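Covering a white worktable – kraft paper or something else?

Posted in Home Workshop and Crafts

redville_mel
June 4, 2026
I have a white table in the spare room that I use for gluing, stamping and a little furniture touch-up. The top marks easily. I've been using old bedsheets but they bunch up and the lint gets into the glue. Thinking of buying a roll of brown kraft paper. Does anybody use it full time, and does it hold up?

Allum68
Used it for years. Get the heavy stuff. The thin paper they sell for wrapping parcels tears as soon as you drag a box over it. A 200 foot roll lasts me well past a year and I change the sheet when it gets ugly.

pastepot
I went the other way. Paper soaks through. If you spill stain or thin glue it goes straight to the table and you don't notice until you lift it. I use a silicone mat for wet work and nothing at all for dry work.

Allum68
Two layers fixes that. I have never had anything reach the table.

pastepot
Two layers of paper every few weeks costs more than one mat.

K. Chiba
I'm with Allum on this. One big sheet is also easier to work on than a mat, as there is no raised lip for things to catch on. Size I like is like this:

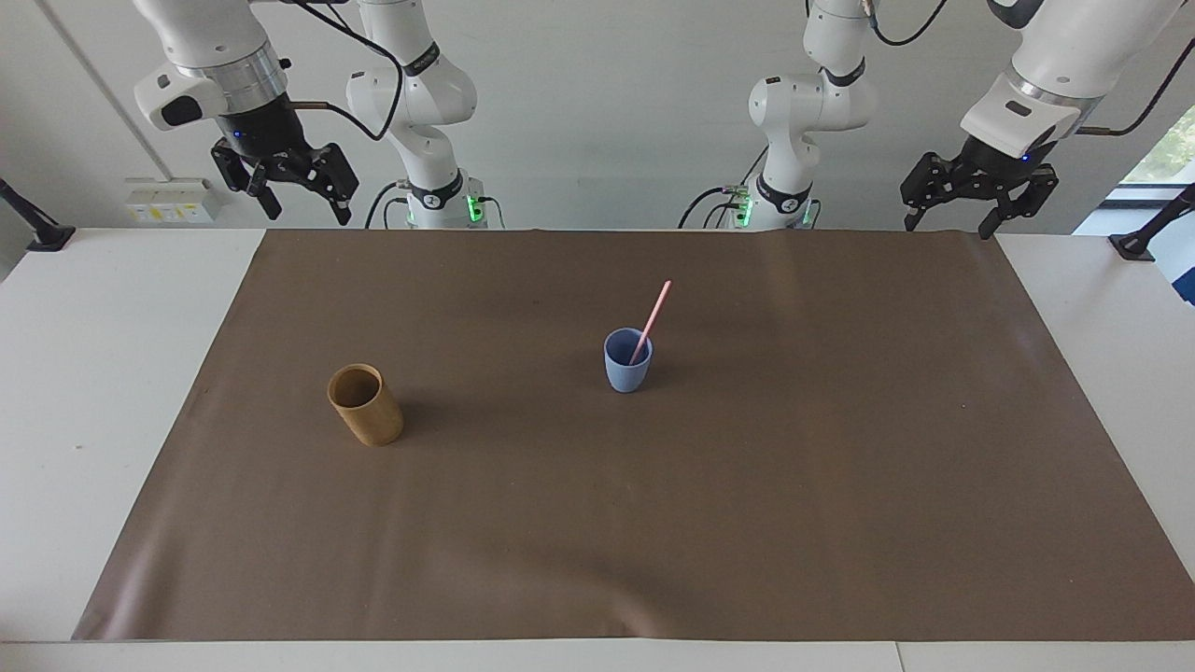 Brown paper over most of a white table.

I don't bother taking it right out to every side. For stamping it's good to have some give under the paper, so leave the second layer on for that too.

redville_mel
Thanks Kazue. Do you tape it down? My worry is the tape pulling at the finish.

K. Chiba
Painter's tape, on the underside of the table. Fold the paper over the front and tape it below. Then no tape touches the top.

vika_t
Watch out for leaving it down all summer. I had a sheet on a painted table through August in a room with no AC and it stuck in two places where I'd parked a heavy vise. Took some paint with it when I peeled it up. It may have been the paint not being fully cured, but I lift mine every week now.

Sadeghi_woodshop
Paint, almost certainly. Latex stays tacky under weight for a long time. Paste wax on the top before you cover it and it won't grab.

pastepot
Wax and then glue work on top? If any gets on your project the glue won't hold. I would skip the wax.

Sadeghi_woodshop
The paper is between them. Buff it properly and there's nothing to transfer.

redville_mel
Mine is factory finish, so I'll leave the wax off for now. Ordering the heavy roll and I'll keep a small mat for the stain jobs.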